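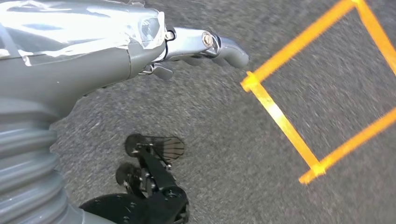
Gripper comparison, second progress report
Prepared for the Brornunetti fund by Ilona Bozsik
December 30, 2025

Thank you again for your patience over the autumn, and for the kind note that came with the second payment. I know the first report was mostly about parts on order, so it is a pleasure to send you one with some actual work in it.

Where we are

As you may remember, the grant covers a side-by-side trial of 3 hands on the same arm, all working outdoors on pavement. We call them Turier, Orport and Obi. Turier and Orport are done. Obi has been mounted and has had its first short runs, and we expect to finish it in the new year. Between them the two finished hands have made 884 logged attempts, which is a little more than we promised you for this stage, and I'm very pleased with the team for getting there with the days as short as they are.

The test itself hasn't changed since August. We mark out a square on the asphalt in bright orange tape, the arm comes in low, and the hand has to reach a given corner or side before it does anything else. It sounds like a small thing! But reaching the right spot on open ground, in full sun, has taught us more about each hand than any amount of bench work did – and the orange is easy to find in the recordings afterward, even when the ground is streaked with blur.

What we have learned so far

Turier is the gentler of the two and the slower. It closes evenly and rarely slips, but it wants a long, careful approach, and our operators found the waiting hard. Orport is quick and a bit rough. On pavement it tended to arrive slightly past the mark, and we spent 11 sessions adjusting the approach angle before we were happy to count its results. Those adjustment sessions are not included in the total above.

The wrist view has been the nicest surprise of the season. Having the fingertip and the tape in view together lets us judge the last short stretch of a reach much better than we could from the tripod. Glare off shiny metal is still a bother, and I would like to try a duller finish on one set of fingers before spring.

Money and time

We are within budget. The one change is that 2 replacement finger joints came out of the travel line, as I mentioned in my message, and I don't expect to need to move anything else.

Next steps

Finish the Obi runs, repeat a short set with Turier under cloud so the light can be compared fairly, and write up all the hands in one table for you. If anyone from the fund would like to come and watch a session, please do write to me – we would love to have you, and warm coats are advised.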